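Print this page | E-mail this page

Leemans Hand Teaching Kit: Set-up and Recording Guide

Section 6. Showing the utensil task by hand

Read section 5 (fitting the pads, checking the pivots) before you start. The Pruten brochure says that anyone can teach a table task "in an afternoon". Treat that as sales talk. Our own crew needed most of October before the recordings from this task were worth training on, and the arm at the far end still has bad days with thin handles.

6.1 Setting out the table

1. Lay the cover over the table and leave the soft creases in. A perfectly flat cloth teaches the arm to expect one.
2. Stand the utensil basket on the table within easy reach of whoever is recording.
3. Put spoons and chopsticks on the cloth in front of the basket. Let them overlap. The earlier edition told you to space them out neatly, and Reda Saber has since struck that line from our copy.
4. Pick a cloth with a pattern if you have one. The Momiritz notes claim that the software ignores the background. We have not seen good proof of this, so vary the cloth between sets.

Note: daylight from a window changes a good deal between morning and late afternoon. Write the time of day on the log sheet.

6.2 Taking a spoon

1. Hold the gripper with the jaws open and bring it in low.
2. Close slowly as the tips come up to the spoon. Both blue pads should be able to meet the metal squarely.
3. Check which part of the spoon you are going for. The bowl is shiny and curved, and a grip there may slide. The handle is the better choice when you can get at it.
4. Lift, carry to the basket and let go over the opening.
5. Take your hand well back before you begin the next one. 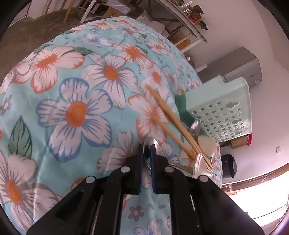

6.3 Taking chopsticks

Chopsticks are where the claims made for hand teaching start to look thin. They roll, they lie against each other, and a pair of jaws that closes on one will often bring its neighbour along. Decide before recording whether a double pick counts as a pass. The Lenard scoring sheet says that it does. Ours says that it doesn't, and the two sets of results should never be put side by side.

1. Turn your wrist until the pads lie along both sides of the stick.
2. Choose the stick lying on top or furthest from the rest.
3. Close until the stick is held. Squeezing harder gains nothing and bends the pads.
4. If you miss, open fully and try again in the same recording. Keep the miss. Brittany Després argued for cutting misses out, and the arm trained on her trimmed set had no idea what to do after its first failure.

Caution: keep fingers and loose sleeves away from the linkages while the jaws are closing.

6.4 Working with two grippers

With two grippers, one can steady the pile while the other picks, or both can pick by turns. Agree which before you begin.
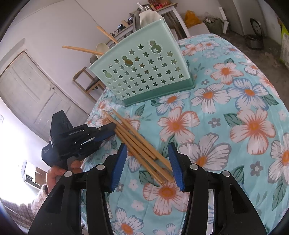
Let the tips come in from different sides, so that neither gripper hides the work from the other. Knocks between the two tools are common at first. A light knock can stay in the recording. After a hard one, stop and repeat the pad check in section 5.

Note: two grippers are sold as twice the speed. In our hands they were slower for the first 90 recordings, and Wyn Jarman still prefers to work with one.

6.5 How many recordings

The kit leaflet suggests 151 good recordings for a task of this kind. That may do for one basket and one cloth. For anything you would trust with a change of table, plan on some 2000, and keep a batch aside that the arm has never been trained on. If a supplier shows you a success rate, ask whether the test table was also the teaching table.

1. Save after each set and copy the log sheet.
2. Mark any recording in which an object left the table.
3. Change the order and angle of the utensils before the next set.

Questions about scoring go to Zachary Melnyk. Worn pads and stiff pivots go to Brayden Turcotte. Section 7 covers loading the recordings on to the arm.

Contact us | Copyright Leemans. All rights reserved. | Back to top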